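Went to the open day at Keletwood on March 7, 2022. They build robot arms for small shops. Posting a few notes as I go through them.

The mallet demo drew the most people, so I started there.

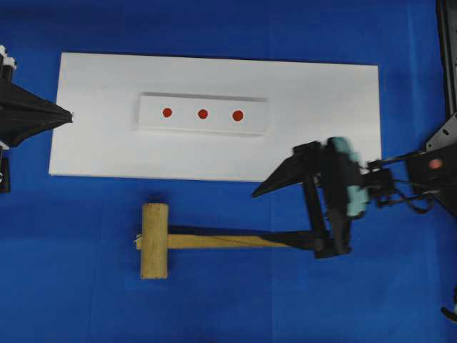 Roxana Manole ran the station. She said the team has logged over 900 practice runs with hand tools since June.

Most of my questions were about the fingers. She told me a set gets replaced every 500 runs and takes 30 minutes to swap.

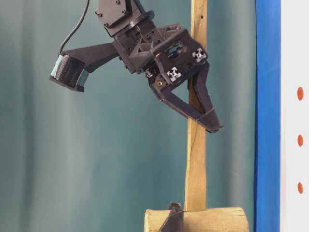 Parts cost came up next. Roxana said they print what they can in house and buy the rest from Palska. You can tell up close: the body is full of triangular cutouts, with screws and brackets packed in between.

Someone asked why a mallet. She said the long handle makes it a good test of grip. 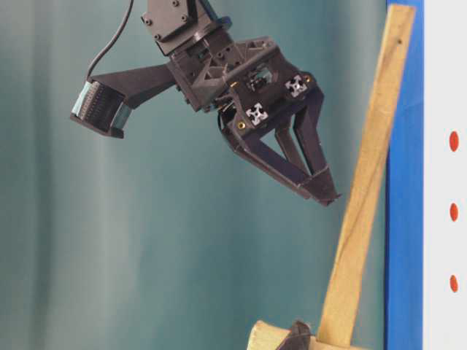 Finger tips close together, next to the mallet handle.

Last stop before the talk in the main hall.

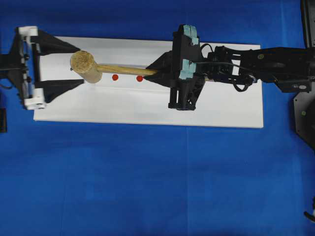 Gripper on the handle end, mallet head at the other side.

The talk was mostly about pricing. Slides go up on the Keletwood site later this month.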